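Toy Sorter and Packer, part time
Prurkside Play Hire, returns room

Prurkside rents out sand and garden play sets to nurseries and holiday clubs. We need one person for the returns room from May until the end of the season. Shifts start at 7:30 a.m., four days a week, plus every second Sunday.

Duties
Empty returned crates and check contents against the packing sheet.
Brush out sand and soil before anything goes near the sink.
Sort shovels, small brushes and dustpans into bins by set.
Put foam pieces in trays. Foam is not stored with hard plastic.
Pull cracked or sharp items and enter them in the Zisa stock log.
Repack, label and shelve.

Volume is about 300 items per shift in high season. A standard crate holds 60 pieces. New staff are expected to reach full pace after 100 hours, the first part of which is paid training.

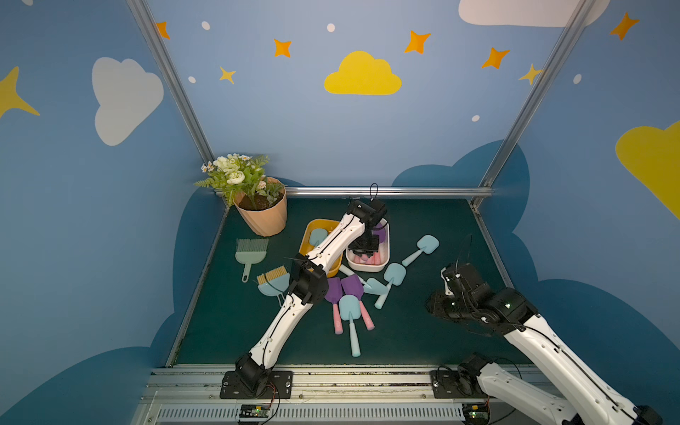

Potted artificial flowers go out with the garden sets and are checked by the same person. Stems are wiped, pots are looked over for splits, and loose petals are noted on the sheet.

Requirements
Able to stand for most of a shift and lift a full crate to waist height. Able to read a packing sheet in English. Warehouse or nursery experience is useful but not required.

Apply in writing to the Prurkside office, Skarell Yard, Unit 2. State which Sundays you can work.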